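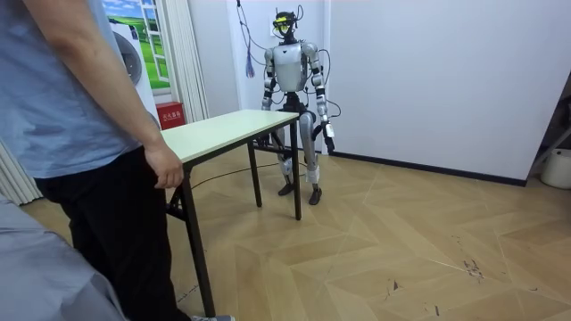
Figure 1. Test room used for the table-wiping trials. Humanoid behind the folding table, washing machine at the back left.

4.2 Chores in the Filluvham room

We ran two chores with the humanoid: wiping the folding table and loading the washer. Same room, same policy weights, 30 trials per chore. Time limit 300 seconds, clock starts at the spoken cue. A trial counts only if no one touches the robot or the table after that.

Wiping went better than loading. 22 of 30 wipes finished inside the limit. Most misses were at the far corners, where the arm ran out of reach and the planner would not commit to a side step. Three trials ended with the table pushed out of position; light table, thin legs, easy to shove. We did not bolt it down. People at home don't.

Loading the washer: 9 of 30. Door handling is the weak part. The gripper finds the rim, pulls, then loses it as the door swings and the wrist has to follow. Once the door was open by hand (not counted above) the Zedley policy put cloth in the drum most of the time, but sleeves hung out and it did not notice. Erdős, the older baseline, never finished a load.

Walking between the two stations cost more time then we expected. Turns near the table were slow, and the floor cable had to be kept clear by a second operator, so these numbers are not for an unattended machine. The Orkton shop-floor task in Section 4.3 has no walking and should be read seperately.

For wiping we would say nearly. For laundry, no, not at this speed and not with a closed door.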